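4.2 Fitting the wooden work board

The Hapeta table can be used with its bare perforated top, but a work board gives a flat surface for sanding, marking out and light assembly. Any glued panel of maple or similar hardwood will do, provided it lies flat. Boards supplied by Wikham are already planed and need no finishing before use.

You will need:
The work board
Table bolts from bag 4
The 4 mm hex key
A soft cloth

1. Clear the table top and wipe it with a dry cloth. Sawdust left in the holes will stop the bolts from seating.

2. Check both faces of the board. Put the better face upwards. Small knots are acceptable if they are sound and level with the surface.

3. Lay the board on the table with its long edge parallel to the near edge of the table. Leave a strip of pegboard showing on every side.

4. Put the bolts into the row of holes along the near edge of the board and turn them by hand until they grip.

5. Push the board gently up against the bolts and check that it is square to the rows of holes.

6. Tighten each bolt a little at a time with the hex key, working from left to right. Stop when the head is firm.

CAUTION: Do not overtighten. The table panels can lift at the seams if a bolt is forced.
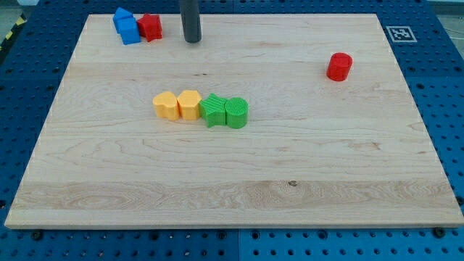

Fig. 30. Maple board on the blue pegboard top, with bolt heads along the near edge.

7. Press down on each corner in turn. If the board rocks, slacken the bolts, turn the board over and repeat from step 3.

Note: Wood moves with the seasons. Check the bolts every 2 months, and more often in a heated room - a board that was tight in April may need adjusting by midsummer.

Note: Do not leave wet cloths or open tins on the board. Marks can be removed with fine paper, always working along the grain.

For replacement bolts, quote part 32 when ordering. To remove the board, see section 4.3.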